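The gripper shoot-out proves less than you think

Every few months a new table does the rounds. Zernix against Lenatska, fingers against fingers, a column of success rates and a winner in bold. The latest one ran to 514 picks a side and gave the Zernix a lead of 4 points. People I respect have already changed their orders over it.

I have my doubts, and most of them start with the bench.

Our own cell is nothing special. Two white arms on a rail, patterned blue panels on the walls, a plastic bin at the back to reach into, a charging board on the table and a couple of jars left around for them to contend with. Anyone who has built one of these will recognize the layout, right down to the cable looped over the wrist.

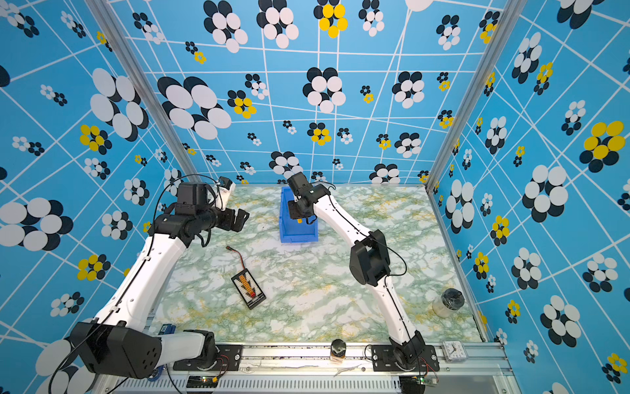
What the score leaves out

A lot of choices get made before the first pick. Where the bin goes. How far the camera sticks up off the wrist. Which controller is running, and who tuned it. We ran 1,734 picks last November and moved nothing but the camera mount partway through. The gap between our two grippers closed, then opened again the other way. I would not buy a toaster on numbers like that.

Then there are the objects. Test sets lean toward blocks and foam balls, and those flatter everybody. A screwdriver is a fairer thing to ask about. The handle is fat and slick, the shaft is long and thin, and holding the handle tells you very little about whether you can do anything with the far end.

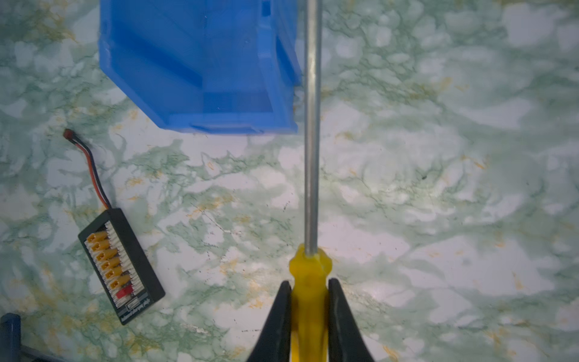

A table will mark that sort of grip as a success and move on to the next row. I want to know where along the handle the fingers closed, whether the tool would twist if it touched the side of a bin, and what the wrist camera could still make out past it. None of that fits in a column.

The Tamuno controller people at least publish their failures, which I give them credit for – even if the files are a mess to read. Namcombe charges $800 for a finger set and offers a single percentage. Ask them what was being picked up. I did, twice, and I'm still waiting on a reply.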